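Tasthorpe Supply
Home | Shelving | Display | Baskets and Liners | Cleaning | Spares | Trade Accounts

Irnby Shelf Liner, 2 mm, Cut-to-Length Roll
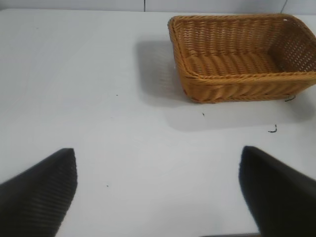 The Irnby liner is a closed-cell foam sheet with a smooth top face and a lightly textured back. It is made for shop shelves, bakery racks, linen closets and the insides of display containers where small stock would otherwise rest on a bare or uneven surface. Solid shelves need only a flat cut. Woven containers take more care, as the floor is seldom level: in a rectangular wicker-style basket with broad ridges running across the floor, the liner should be laid with its long grain across the ridges so that it bridges them and does not sag between. Where the upper walls are an open lattice, the liner can be turned up at the sides to stop small goods from working through the gaps. The turn-up should finish below the rolled rim, or it will lift each time the basket is handled.

Material

The sheet is a single layer with no backing film. It contains no latex and no added scent. The textured back grips by friction alone and leaves no residue on painted, varnished or powder-coated surfaces. On raw timber the grip is weaker, and a short strip of double-sided tape at the front edge is recommended.

The top face is sealed and wipes clean. It is not a cutting surface. Knife marks open the cells, and the marked area will then hold moisture and stain.

Supplied in off-white only. The earlier gray version has been withdrawn and remaining stock has been sold. Off-white from different production runs may vary slightly in tone, so order enough for one fixture at one time if the match matters.

Sizes and part codes

IR-S – narrow roll, for single shelves and drawer bases
IR-M – standard roll, for racks and medium containers
IR-W – wide roll, 1,115 mm, for counters and back-wall bays

All rolls are 2 mm thick. The wide roll is supplied on a rigid core and must not be folded. The narrow and standard rolls are supplied without a core and may arrive with a slight curl. Lay the sheet face down overnight at room temperature before cutting.

Cutting and fitting

1. Measure the inside of the shelf or container at the base. Do not measure at the top, as many containers taper.
2. Mark the back of the sheet with a soft pencil. Ballpoint ink can travel through to the top face.
3. Cut with a sharp trimming knife against a steel rule, in one pass. Scissors are suitable for the narrow roll.
4. Trim 4 mm from each dimension to allow for movement in warm rooms.
5. For rounded corners, cut square first, test the fit, then take off small amounts until the sheet lies flat.

Where a turn-up is wanted, score the back of the sheet lightly along the fold line and notch the corners at 45 degrees. The score should go no deeper than half the thickness. A deeper score will split within a few weeks of daily handling.

Food use

The liner is suitable for wrapped goods and for whole unpeeled fruit. It is not sold for direct contact with bread, cut produce, cheese or meat. For those uses see the Mansilla food-grade sheet, which is thinner, can be washed at higher temperatures and is supplied in pre-cut rectangles only. The Mansilla sheet has no grip on its back face and should be used on level surfaces.

Care

Wipe with warm water and mild soap. Dry flat. Do not use bleach, solvent cleaners or steam. Do not machine wash or tumble dry. Heavy stock left in one place will leave a shallow dent, most of which recovers after the load is removed.

Wear test

The current sheet was tested in our workshop by Gilang Wuisan on a sliding-load rig. A weighted tray was drawn back and forth over the top face for 3,000 cycles. The face dulled along the line of travel but did not break through. The same test on the older gray sheet wore through to open cells before the end of the run. Results on rough or sharp-edged stock will be poorer.

Ordering

Rolls are sold singly or by the carton. Cut pieces can be supplied for trade accounts on receipt of a drawing with inside dimensions in millimeters. Please state whether corners are square or rounded, and give the radius if known. Cut pieces cannot be returned unless the error is ours.

Stock is held at the Trasstead warehouse. Collection is possible by arrangement – the trade counter does not cut rolls on the spot. Questions about unusual shapes, tapered containers or large fixture orders should go to Irfan Sutanto in technical sales, with a sketch where possible.

Related products: Mansilla food-grade sheet; double-sided fixing tape; trimming knife and spare blades; steel rule.

Last updated: 2019-08-09

Contact technical sales | © Tasthorpe Supply | Back to top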